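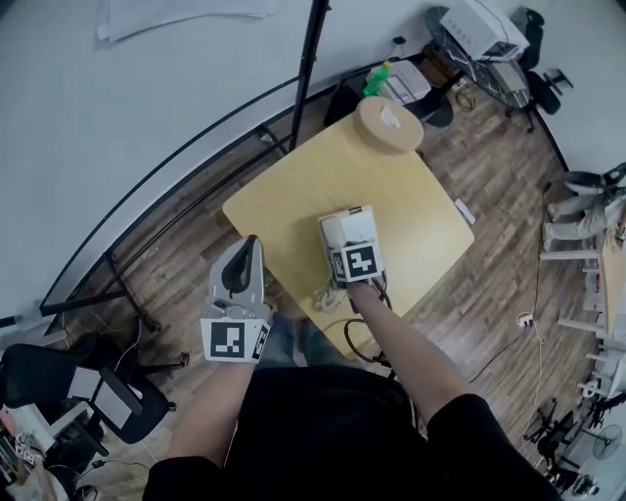
The square table, lazy Susan at the far corner.

Plodel: a data set of handwritten soup recipes

Release 3, Fri 11 October

Plodel is a collection of soup recipes typed up from handwritten cards, notebook pages and the backs of envelopes. Every recipe comes as plain text, once exactly as it was written and once in a tidied form with the ingredients split out. If you like soup, handwriting, or the strange ways people write down what they already know by heart, there's a lot in here to enjoy!

What's in the box

The recipes come from 16 source groups. A group is whatever arrived together: a tin of cards, a binder, a single notebook with half its pages stuck to each other. The two biggest are the Vũ cards, which are mostly clear broths and sour soups, and the Grestusov notebooks, which are mostly beets, barley and very firm opinions on dill. The rest are smaller and more mixed, and one is nearly all chowder.

Each recipe is one row in recipes.csv. There are 14 columns, explained in columns.txt. The ones you will use most:

recipe_id: never reused, even when a recipe is taken out
group: which source group it came from
title_raw: the title as written, blank if there wasn't one
text_raw: everything on the page, line breaks kept
ingredients: our split list, separated by semicolons
method: the steps, lightly cleaned up
margin_notes: anything written around the edges or added later in another pen

Please do look at margin_notes. It's the best column. People argue with themselves in it ("less salt", then "no, more"), they record who came to dinner, and one writer in the Grestusov notebooks gives every soup a grade and never hands out the top one.

How the typing was done

Every page was typed twice by different people, and the two versions were compared with a small script called bimotero (it's in the tools folder, and it works on any pair of text files). Where the versions disagreed, we went back to the page and picked one. Where we still couldn't tell, you'll find a question mark in square brackets in text_raw. We left those in on purpose. A guess that looks certain is a pain to catch later, and somebody out there may read that handwriting better than we do.

Spelling is kept in text_raw and fixed in the tidied columns. So "parsely" stays "parsely" in one and turns into "parsley" in the other. Amounts are never converted. A teacup is a teacup, and "a good lump" is a good lump. We tried converting them for the February release and took it all out again, because the numbers looked far more exact than the cooks ever meant them to be.

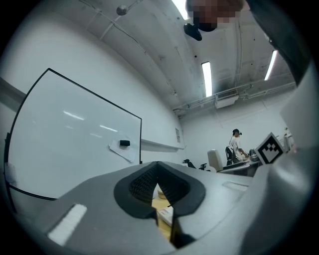
New recipes are very welcome, and the easiest way to send one is a photo of the page plus your own typed version. Take the photo in daylight if you can, straight down, with the whole page showing and a little space on every side. Think about what's under it, too. A light wooden tabletop like the one down there through the narrow opening is close in color to an old index card, and the edges get hard to find, so slide a dark towel or a sheet of colored paper underneath. Both sides of the card, please! Lots of people ran out of room and finished on the back, and we have at least one dumpling recipe that stops right before the dumplings go in.

Put your files in the incoming folder, add a line to sources.txt saying where the page came from, and open a request. If the recipe was written by somebody else in your family, ask them first. If there are names, phone numbers or addresses on the page, black them out in the photo and type [name] or [number] in their place.

Good uses

Looking at how amounts and steps get written down. Testing search over messy short texts. Matching variants of the same soup across groups (the cabbage soups are great for this). Teaching a class how to clean data without flattening it. Dinner.

Things to watch out for

The groups are very uneven in size, so any count across the whole set mostly tells you about the Vũ cards and the Grestusov notebooks. Split by group before you compare anything.

Nearly all the text is in English, including recipes the cooks translated for themselves as they wrote. Ingredient names wander as a result. The same herb can turn up under 3 names in one notebook, and we only merged them where the writer made it plain they were the same plant.

We haven't cooked most of these. Some leave out steps, a few leave out water, and the older ones can be relaxed about how long broth sits on a counter. Use current food safety advice.

Known problems in this release

Line breaks are lost in part of the chowder group. Fractions written as tiny stacked numbers may be wrong where the ink has spread. Two recipes share the title "Monday" and are not the same soup.

License

The typed text and the column notes are under a Creative Commons Attribution license. Credit it as "Plodel soup recipes" with the release number. The page photos are not part of the download.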